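**Ticket: Kisach ground station, pass data arriving with gaps**
Opened by: Dalal Saliba
Assigned to: Jad Sleiman
Priority: 2
Status: closed

**Problem**

Telemetry from the Jurel cubesat has gaps in it. The first part of each pass decodes fine. Near the highest point of the pass we lose frames, then the signal comes back on the way down. The Prultville station tracks the same satellite and gets clean data, so I don't think the spacecraft is at fault.

The gap was 27 seconds long on this morning's pass. Low passes toward the south don't show it at all.

**Jad, first reply**

Please send the rotator log and the receiver log for the same pass. Also check which orbital elements the tracking software is using. Old elements would put the antenna off target, and the error would show most when the satellite is moving fastest across the sky.

**Dalal**

Both logs attached. The elements were 8 days old. The automatic download had been failing since the password change in December. I fixed the login and pulled new ones.

Next pass was better but still had a gap. Frames dropped above 80 degrees elevation and came back below that.

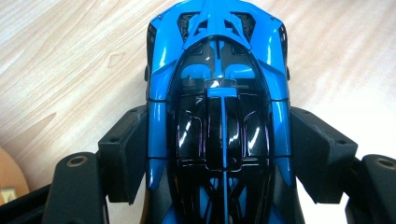

**Jad**

The rotator log explains the rest. When the satellite goes nearly overhead, azimuth has to swing through almost half a turn in a short time. The log shows the commanded azimuth running well ahead of the reported azimuth until the satellite is on its way down. The motor can't keep up.

Two things to try:

1. In the Obeidat controller settings, turn on flip mode. The antenna will go past vertical in elevation and azimuth will barely have to move.
2. Check that the elevation limit is set to 180 and not 90. Flip mode is ignored without any warning if the limit is 90.

Do a dry run with the receiver off first and watch that the feed cable has enough slack past vertical.

**Dalal**

Limit was at 90. Changed it and turned on flip mode. On the dry run the cable pulled tight at 150 degrees, so I moved the lower clamp down the mast and ran it again. No strain now.

Evening pass was high, almost straight overhead. No missing frames. Decoded file matches the one from Prultville.

**Jad**

Good. I added an alert for when the elements are more than 2 days old. Save a copy of the controller settings before you log off, as a firmware update will put the limit back to 90.

**Dalal**

Saved to the station folder. Closing.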